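Budget for the gripper before you budget for the arm

Print this article | E-mail to a colleague

January 2, 2022
By Wycliffe Rashidi

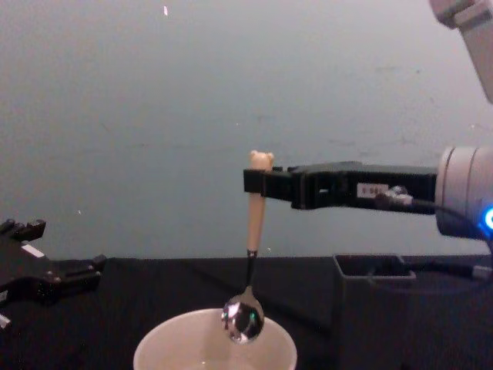
A spoon with a bear-head handle, held by the right-hand gripper over a white cup.

Most equipment requests for robot arms are written in the wrong order. The arm comes first, with its reach, payload and price, and takes up two pages. The gripper gets a line. The cables, the table, the spare fingers and the hours of the person who sets the thing up are put together under "sundries", and sundries is the first heading a finance office cuts.

I have reviewed requests of this kind at Tritstead for six years, and I would like to see the order turned round.

Take the spoon. To carry one from a rack to a cup, an arm needs very little strength. Any of the units we have been quoted for could lift a drawer full of cutlery. The difficulty is all in the last few centimetres. A spoon handle may be thin at one point and wide at another. The grip has to be firm enough to stop the bowl swinging and must leave the useful end clear. The bowl is polished, and a depth sensor can have a poor time with polished metal. None of this is improved by buying a longer arm or a heavier payload class, yet those are the two figures most requests spend their words defending.

The practical result is that money goes to the wrong end. In November we looked at two proposals for the same two-arm bench. The first, built round the Frota arm, spent nearly everything on the pair of arms and left enough for one set of fingers per gripper. The second used a cheaper arm from Tusov and kept back enough for three sets of fingers in different profiles, a second set of cables and a proper allowance for setting up. The first looked better on paper. We approved the second, and I would do so again.

Cables deserve a paragraph of their own. On many small benches the lead to the gripper runs outside the arm. It bends every time the wrist turns. It is a wearing part and should be bought as one, with a spare on the shelf from the first day. The usual practice is to order a replacement after a failure, and then wait. A bench standing idle for three weeks costs more than any cable I have seen priced, but the idle time appears on no invoice and so does not trouble the budget.

The same applies to the surface and the background. A dark, dull cloth and a plain wall cost very little and remove a good deal of trouble with reflections and clutter. They should be on the request. If they are left off, someone will bring them from home, and the next bench will be set up differently because someone else brought something else.

Two arms or one? Requests for two have become normal, and I don't object in principle. Some tasks need a cup steadied while something is put into it. Many do not, and in those the second arm waits at the side while the first does the work. Idle equipment is acceptable if the task list shows when it will be needed. A request should therefore include the task list, with a mark against each task that needs both arms. If there are fewer than six such marks, I would buy one arm, fit the bench so that a second can be added, and put the difference into grippers and hours.

Hours are the largest hidden item. Hamisi Makori, who ran the Jotdale bench, kept a log of the time spent on fitting, levelling, calibration and refitting after changes of finger. His log is the only one of its kind I have been given, and it was far more useful to me than the supplier's data sheet. I now ask for a setting-up estimate with every request. Many people resent being asked. The estimates are usually too low, but a low figure can be corrected in the second year and a blank cannot.

My proposal is simple enough. Start the request with the objects to be handled, and give their sizes. Then list the tasks, then the gripper and fingers, then cables and spares, then the bench, then hours. Put the arm last, and choose it with the money that remains - there will nearly always be one that is good enough.

Print this article | E-mail to a colleague

Reader comments

benchfitter: Agree on cables. We now order two with every gripper and the second one goes in a labelled bag. Would add connectors, which fail before the cable does in my experience.

P. in purchasing: The trouble with putting the arm last is lead time. Ours took longer than everything else combined, so it has to be ordered first even if it is chosen last. The article ought to separate the two.

Marl: Six marks seems arbitrary. One task that needs two arms may be the whole point of the project.

Wycliffe Rashidi: To P. - fair, and I should have said so. To Marl - then say that in the request and it will get its second arm.

oldtoolroom: Is the Jotdale log available anywhere? I would settle for the headings.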